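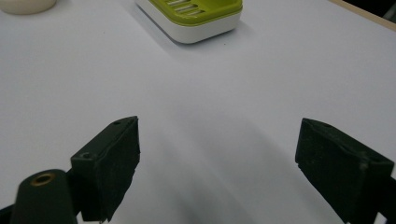
Fingers open, soap dish at the far side, cream thing top left.

Hand-held gripper, soap and dish: what do I throw away?

Posted by Kyung-tae Wi, 2 May 2020

I have been collecting demonstrations with a hand-held gripper for a small policy we call Bonus, a name chosen before anyone had seen it run. The task is to put a bar of soap in a soap dish on a white table. Pick up soap, move to dish, let go. A toddler would manage it, then eat the soap.

So far I have 675 demonstrations. The policy has learned to travel to the dish beautifully and then hang over it like a waiter waiting for the card machine. Sometimes it opens. Mostly it thinks about it.

Two things I am unsure of.

First, in a lot of my recordings the dish sits right at the top of the view and part of it is out of sight when the episode starts. I always have the fingers wide open and well back at that point, so the dish is as far off as it can be. Should the whole dish be in view from the first moment, or does it sort itself out once the gripper moves in?

Second, I stop recording when I have backed away from the dish. My colleague stops the instant the soap is released. We each recorded half and we each think the other one is the problem. Do I have to bin his half? I would quite enjoy it, but it took him ages.
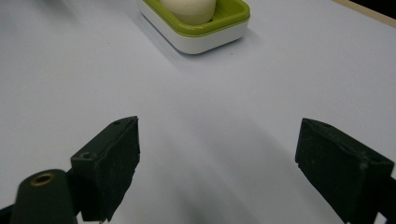
Soap in the green tray, fingers open and clear of it. I keep going until I have a view like this one.

Woo-jin Byun

Your colleague's half is why it hovers, or most of why. Think about what the policy gets to see. In your episodes there are plenty of moments with soap in the dish and the gripper open and retreating, so it can learn that this is what done looks like. In his, the last thing that ever happens is the fingers parting a little, and then the world ends. Train on both and you have taught it that opening the fingers is a rare event followed by either a calm retreat or oblivion. I would hover too.

I wouldn't bin them yet. Try this first:

Train on your half alone and run 50 trials. If it lets go cleanly, you have your answer and can be gracious about it.
Then add his half back and run the same 50, with the same starting positions. Mark the table with bits of tape or you will drift.
If his half makes it worse, have him record 40 new episodes with a proper retreat. It takes an afternoon. Agree in writing where an episode ends, and pin it up at eye height.

Check the gripper opening in his files as well. We lost most of May to this on a project called Skullia, where one person released the object by flinging the fingers open and another did it by degrees, like defusing something. The policy averaged the two and did neither.

On the view: a partly hidden dish at the start is fine as long as it comes into sight before you have to commit to anything. What worries me more is that both your pictures have the dish in nearly the same place at the top. If all 675 are like that, the policy may simply have learned "go that way for a bit". Shift the dish five centimetres to the right and see whether it follows. If it goes to the old spot and places the soap on bare table with great confidence, you need more variety in the starts, and no amount of arguing about endings will help.

Gilska

just collect more. we had 2450 and it was fine

Imai

Agree with Woo-jin about the endings. One small addition: watch a few episodes backwards. The bad cut-offs are very easy to spot that way, as the episode begins with the soap already halfway out of somebody's grip. I sorted a whole folder over one pot of tea.

Also use more than one bar of soap. A pale one on a white table is hard going for anything that has to find it, me included, and yours will change shape if it gets handled that many times. Ours ended up looking like a pebble and the policy wouldn't touch a new one.

Kyung-tae Wi

Moved the dish five centimetres. It put the soap down exactly where the dish used to be, and let go without the slightest hesitation. Recording again tomorrow, both of us, with tape.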